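From: Humaira Dogar
To: small-kitchens list
Date: 01/04/2025
Subject: Re: Re: covering an ugly worktop without ripping it out

Hello all,

Shabnam wrote:

> Has anyone used one of those roll-out tile-look sheets on a worktop? Ours is
> brown, it came with the flat and the landlord won't change it. I'm not
> allowed to glue anything down. I've seen them sold as table covers and as
> wall coverings and I can't work out if there's any difference. Also, do they
> look awful? My sister says they look awful.
>
> Shabnam Rizvi

Your sister and my mother would get on! But I've had one down since June and I'm still fond of it, so let me have a go at your questions, in no particular order and with a cup of tea on the go.

First, mine isn't on a worktop. It's on the long table against the wall that we use for everything the worktop is too small for – rolling pastry, sorting the post, the children's glue. So I can't tell you how it would get on next to a hob, and I wouldn't put one there without asking the seller. Mine came with a little slip saying to use a mat under anything out of the oven, and I've stuck to that.

I bought the Neneo one in the end. I looked at a Zerkus too, which was thicker and had a sort of shine to it, and when I held the sample up to the window all I could see was the window. The Neneo is dull, in a good way. It's a greyed-off green-blue with white lines, and the squares have a bit of mottling so they don't look like a printed tablecloth. From the doorway people do take it for tiles. Close to, no, they don't, and I've stopped minding.

Now the flattening, which is what I really wanted to write about. It comes on a tube and it remembers the tube for ages. The instructions said to leave it overnight. Ha! I left it a night with cookery books on the corners and in the morning I had four flat corners and a hill. What worked better was rolling it up the other way, pattern inside out, for an evening, and then laying it out with the books along the middle and moving them outwards every time I walked past. I wouldn't use a hairdryer. I tried one on the offcut and it went wavy at the edge and never came back.

Even so, I never got it perfect. The white lines are a terrible giveaway, they show up every dip. On a plain sheet you'd never know, but with a grid your eye runs along the line and trips. There's a slight crease up towards the wall which I've decided to live with, and it wanders a little on the left by the white board as well.

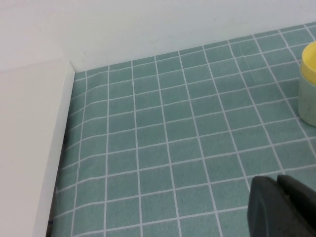

Wouter Declercq: I'd take it up and start again from the left, Humaira, before you get too used to it. When I did ours I began in the middle, like you would with real tiles, and all the slack ended up at one end with nowhere to go. Second time I lined up one long edge against the wall, put a strip of wood along it so it couldn't creep, and smoothed everything towards the front where there's an open edge for it to escape over. Don't pull it. If you pull, the squares stretch a hair and then they relax at night and you come down to a ripple.

(That was Wouter's answer when I asked him off list, pasted in with his blessing, as he's too modest to post it.)

He's right about the pulling. I pulled. I'm going to have another go when I can face clearing everything off, and I'll start from the wall this time.

Shabnam, on table cover versus wall covering: the wall sort has a sticky back, so that rules it out for you. Read the small print carefully, mind, the two sorts were next to each other on the shelf when I went and the packets were nearly the same. I got as far as the till with the wrong one. The loose sort stays put by its own weight, mostly. On a narrow worktop I'd want something underneath, and Randi Fagerlund wrote in to this list ages ago saying she used the thin rubbery mesh you put under rugs. I think she said to cut it a touch smaller all round so it doesn't peep out. Randi, if you're still reading, shout if I've got that wrong.

Cutting: do it face up, along a white line, with a fresh blade and a metal ruler. I know you're told to mark the back. But the back of mine had no lines at all, and if you're a tiny bit off at one end you finish with a row of whole squares at the left and slivers at the right, and that's the one thing that really does look awful. Work out where you want your whole squares before you cut. I wanted mine at the front, where I stand, and let the odd ones go to the wall.

Cleaning: a damp cloth and a drop of washing-up liquid. Turmeric left a yellow patch that faded over a couple of weeks. Biro I've never got out. The white lines do hold on to tea more than the coloured bits, so I go over them with an old toothbrush now and then, usually when I'm on the phone.

Cutting ON it, please don't. It's soft and you'll see every knife mark. Keep your chopping board out all the time and you won't be tempted.

As for whether it looks awful – next to a brown worktop I can't see how it could be worse! I had dark varnish under mine and the whole end of the room feels lighter, with the white wall behind it. I did think about the Chong one with the black and white squares, and Sibusiso Engelbrecht told me at the time it would make me dizzy while I was chopping onions. He was probably right, but I still look at it in the shop.

Two things I'd like to know myself, if anyone can help. Has anybody joined two sheets end to end without it showing? I've been asked to do my aunt's sideboard and it's longer than the roll. And does the colour fade near a sunny window? Mine's on the dark side of the room so I've nothing to go on.

Shabnam, I've got a decent bit of offcut left if you'd like to try it against the brown before you spend anything. Send me your address off list and I'll post it. It'll come rolled, I'm afraid, so get your cookery books ready.

Humaira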